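Showing a robot how to hang a belt on a hook

This page covers recording demonstrations by hand for a hanging task. We use weightlifting belts on a wall rack because they are heavy, stiff in one direction and floppy in the other, and the buckle has to go over a fairly small hook. The same steps work for dog leads, aprons, tool straps and most other things that hang from a loop or a buckle.

You wear the head camera and do the task yourself. The robot learns from the video and the hand tracking, and later you add a smaller set of runs by remote control on the real arms. If you only have the arms and no head camera, skip to the section on remote control.

Before you start

Write the task down in one sentence and keep to it. Ours reads: "Take the belt off its hook, hold it up by the buckle, hang it on another hook." If you find yourself doing a fourth thing, such as straightening the belt next to it, that is a separate task and wants its own label.

Set the camera so that your hands sit in the lower half of the view when your arms are half raised. Hanging is done at chest height or above, so a camera tilted for table work will lose the hooks. Tighten the head strap, look up and down a few times, then check the preview again.

Wipe the lens. Turn off automatic exposure if your recorder allows it. In the Surnero recorder this is under Capture, then Fixed light.

Recording a run

1. Stand at arm's length from the rack with both hands down. Start the recording and wait for the tone.

2. Look at the belt you are going to move, and keep looking at it for a second before you reach.

3. Reach with both hands. Take hold of the buckle on either side and lift until it clears the hook. Lift straight up first and bring it towards you second. The arms can't do the curved flick that people do without thinking.

4. Hold the belt up in front of you with the buckle facing the camera. The tracker needs a clear view of where your fingers are on the metal.

5. Look at the hook you are aiming for, move the buckle over it and lower it. Let go with one hand, then the other.

6. Put both hands down and stop the recording.

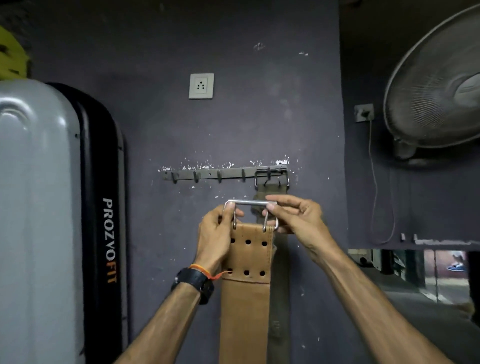
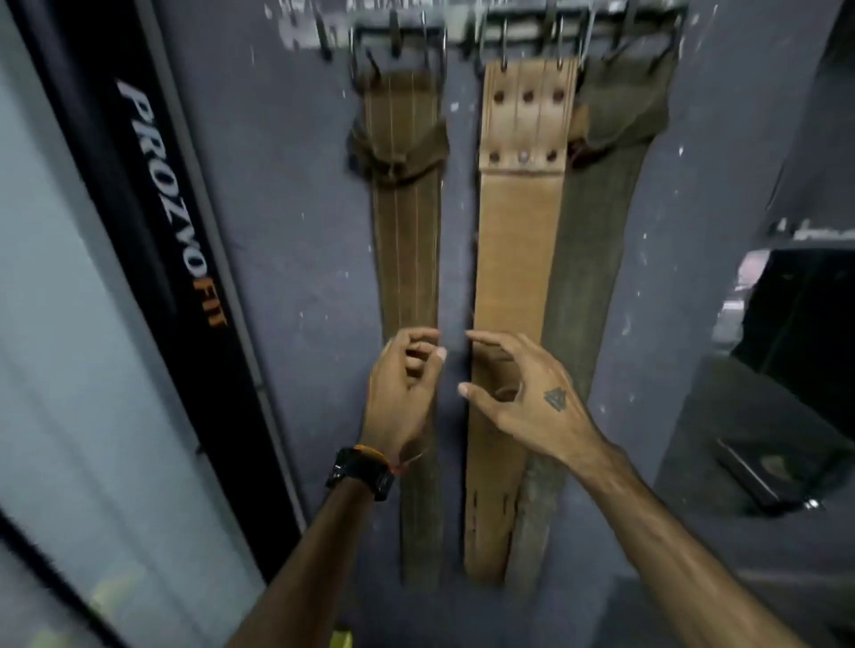 Work slower than feels natural. Our first batch was recorded at normal speed and a full run took 4 seconds, which left the tracker guessing during the release. We now aim for 14 seconds and get far fewer rejected runs.

Change something between runs. Start from a different hook, swap the order of the belts, or stand half a step to one side. A long row of identical runs teaches the robot one position and very little else. We record in blocks of 8 and change the starting layout after each block.

If you drop the belt, keep recording, pick it up and finish. Mark the run as "recovered" when you save it. Don't delete it. If you miss the hook and try again, mark that as well.

Adding runs by remote control

Load the hand runs into Kudo and let it build the first policy. Then move to the arms. Bring both grippers up to the rack with the leader handles and follow the same order as before: look, reach, lift, hold, lower, release.

Close the grippers on the flat part of the buckle and avoid the leather. Leather slips under load, and the belt swings when it does. Keep the force limit at the low setting until you have done a few clean lifts.

You won't be able to feel the buckle settle on the hook. Watch the belt instead. When the weight comes off the grippers the strap stops moving with them, and you can open one side. Wait a moment before opening the other.

Checking what you have

Play back every run at double speed before you upload. Reject a run if a hand leaves the view during the lift or the release, or if the label doesn't match what happened. A hand out of view while you are standing still at the start is fine.

Upload to the Kaddale folder for the task, one folder per layout. Use the layout name and the run number only, with no spaces.

Related guides

Fitting the head camera
Leader handles: zeroing and daily checks
Labelling recovered and failed runs
Kostari grippers: changing the finger pads
Folding a towel with two arms, part 3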